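4.2 The top of the machine as a shelf

Earlier sections dealt with what goes into the drum. This one deals with what ends up on the lid. In the Buswood interviews, people with a front-opening machine at home used its top for detergent, folded towels, keys, plants and mail. We expected the same with a miniature machine on a table, but less of it, given how little room there is on top. Over the whole study we logged 712 placements, meaning any time a thing was set down and let go. Of these, 360 were on a table, and the rest were divided between the top of the machine, the drum, chairs and the floor.

The round table was used in all the sessions reported in this section. A square box on a round top leaves odd-shaped strips of free surface on each side, and the strips fill up first. Small bottles went there almost at once. Flat items such as cloths tended to go on the lid, where they stayed until someone needed the space. Artificial flowers were harder to place. They do not stack, and the stems stick out past whatever they are laid on. Most people put them on the machine and left them.

The door matters more than its size would suggest. A machine set close to the edge of the table can have its open door out past the rim. This keeps the tabletop clear but takes away the place where a person would stand to look straight into the drum. Set farther back, the door sweeps across the table and pushes small things aside. Figure 3 shows a close-to-the-edge layout, with the door open to the left, flowers on the lid and a small clear bottle on the table beside the machine.

Figure 3. Miniature washing machine on the round table, door open.

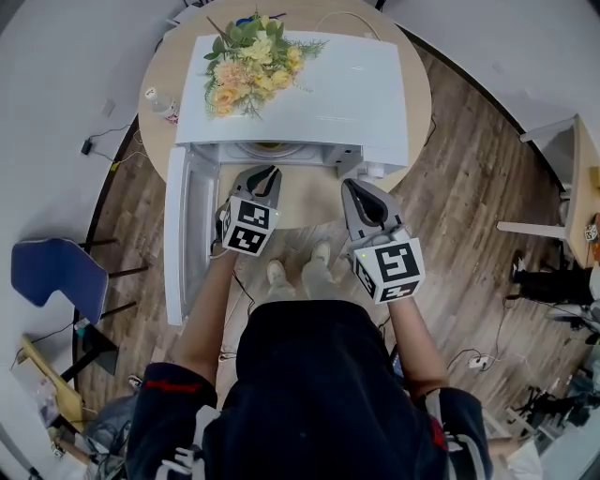
Ettore Fabbri, commenting on an early draft, objected that a lid covered in flowers is not really being used as a shelf, and that we should keep storage apart from decoration. A vase at home sits on the washer for months, he wrote, while a sock sits there for a minute, and one word should not cover both.

We accept part of this. In the revised coding, a thing left on the lid from start to end of a session is marked "resting" and a thing that is moved again is marked "waiting." The two codes are simple to apply from the logs. They do not tell us why an item was put there, and we make no claim about that. Flowers were mostly resting. Cloths and bottles were mostly waiting. The drum was left out of this coding, as items in it were meant to be there.

Evaristo Ferraro recoded the Drekodgate sessions without seeing the first set of codes. The two sets differed mainly over bottles that were lifted and put back in the same spot. We now count these as waiting. The change moved a small number of cases and did not alter the order of the surfaces.

The room itself had less effect than the table. Walls and ceiling were plain white, and people did their work on their feet, often looking down at their hands. With more than one person present, the space between them worked as a walkway, and things were seldom left in it. 

Figure 4. Two people standing in the room, one nearer and one farther back.

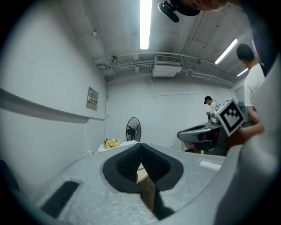

Does a larger table keep things off the lid? Only in part. On the larger table at Jitaru, bottles moved down to the tabletop, but cloths and flowers stayed on the machine at much the same rate. Height seems to count as well as free space. The lid is the highest flat surface within reach, and a thing set there is easy to find again.

One limit should be noted. All 3 sites used light, dry items. Wet cloths may well be handled differently, and a heavy basket could not be put on a machine this small at all. The Verkisley pilot, planned for August, will use full-size machines and 500 placements per layout. Until then the results should be read as applying to small tables only.

Related items
Where the detergent goes: shelf use in narrow laundry rooms
Round and square tables in shared workrooms
Notes on coding short pauses in household tasks
Door swing and standing position at front-opening appliances
Supplement to Section 4: placement codes, Drekodgate and Jitaru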